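Pinza Rivodel para brazos de sobremesa: prueba con objetos finos
Por Carmela Gatti
20 Jun 2019

La pinza Rivodel se vende como recambio para brazos ligeros de sobremesa. Trae dos dedos negros, un soporte para cámara de muñeca, cuatro tornillos y una hoja de instrucciones en inglés. La montamos en los dos brazos del banco en sustitución de la Lerport, que llevábamos usando desde octubre. El brazo, el controlador y el software no se han tocado, de modo que las diferencias que se cuentan aquí son de la pinza.

Montaje

El cambio lleva 16 minutos por brazo si se tiene a mano una llave corta. Con una llave larga hay que soltar antes el cable, porque el tornillo interior queda tapado por el conector. La hoja no lo menciona. El conector entra en una sola posición y no tiene holgura.

La calibración es manual: se cierra la pinza, se guarda el cero, se abre hasta el tope y se guarda el segundo valor. En el brazo derecho hubo que repetirla porque el controlador dio un error de lectura. A la segunda quedó bien y no ha vuelto a fallar.

Conviene dejar el cable con un bucle amplio y sujetarlo con bridas al brazo. Si se tensa, la muñeca pierde giro hacia fuera y el controlador lo interpreta como un choque.

Agarre de objetos finos

Casi todo lo que cogemos son rotuladores, bolígrafos y capuchones. Es un caso difícil para una pinza paralela barata, ya que el objeto apenas levanta de la mesa y rueda con cualquier contacto. Hicimos 30 intentos con cada pinza, con los rotuladores colocados en posiciones distintas. La Rivodel completó 23 y la Lerport 16. Contamos como completado levantar el objeto y soltarlo en el sitio previsto sin ayuda.

La mejora se debe a la punta. En la Lerport el dedo acaba en una superficie ancha que empuja el rotulador antes de cerrarse. En la Rivodel el dedo se estrecha hacia el extremo y puede bajar a ambos lados del objeto. A cambio, el contacto es pequeño y el rotulador gira entre los dedos si se coge lejos de su centro. La mayoría de los fallos fueron de este tipo. Los demás se produjeron al bajar demasiado y tocar el tablero.

Cámara de muñeca y cámara fija

El soporte coloca la cámara mirando hacia las puntas. Se ven los dos dedos y lo que queda entre ellos, que es lo que hace falta en los últimos centímetros. Lo que hay alrededor se pierde, y por eso seguimos usando una cámara fija sobre el banco para la aproximación. 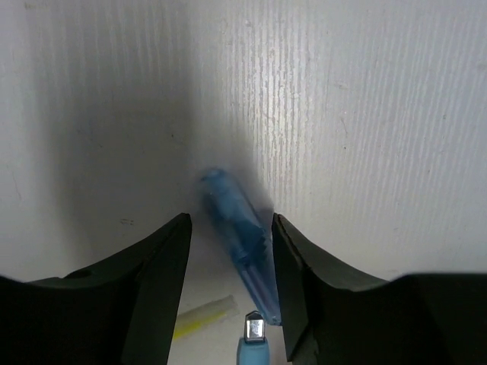 Cámara de muñeca en la primera imagen, cámara fija en la segunda.
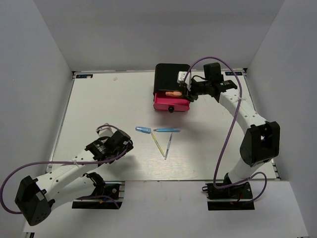 Limitaciones de la cámara

El desenfoque por movimiento es el principal inconveniente de la vista de muñeca. Con el brazo a velocidad normal, el contorno de una pieza translúcida se confunde con la sombra de fondo. Bajando la velocidad en el último tramo se arregla en parte. Junaid Minhas probó a subir la iluminación y reducir la exposición; ganó nitidez, pero aparecieron reflejos en el tablero blanco que molestaban a la cámara fija. Al final dejamos la luz como estaba.

Los dedos oscuros contrastan bien con un fondo claro. Sobre una mesa negra habría que pegarles una marca. El soporte no permite cambiar el ángulo de la cámara, y para objetos altos sería útil poder levantarla un poco.

Fuerza y desgaste

La fuerza de cierre se ajusta desde el controlador. Con el valor de fábrica, un capuchón de plástico blando se deforma, así que la bajamos a la mitad y no notamos más caídas. Los motores se calientan si se mantiene el cierre mucho rato contra una pieza rígida, igual que con la Lerport.

Tras las pruebas, los dedos no tienen holgura apreciable. Las puntas presentan un ligero roce por los contactos con la mesa. Rivodel vende los dedos sueltos, aunque el pedido mínimo es de dos pares.

Valoración

Para piezas pequeñas y alargadas la recomiendo frente a la Lerport. Para cajas, bloques o piezas con caras planas la diferencia es poca, y la Lerport agarra con más superficie. Quien trabaje solo con ese tipo de objetos puede ahorrarse el cambio.

A favor: punta estrecha, conector firme, soporte de cámara incluido.
En contra: instrucciones incompletas, ángulo de cámara fijo, el objeto gira si no se coge centrado.

Queda pendiente repetir la prueba con almohadillas de goma en las puntas. Las que tenemos son de Awad y hay que recortarlas para que no estorben al cerrar.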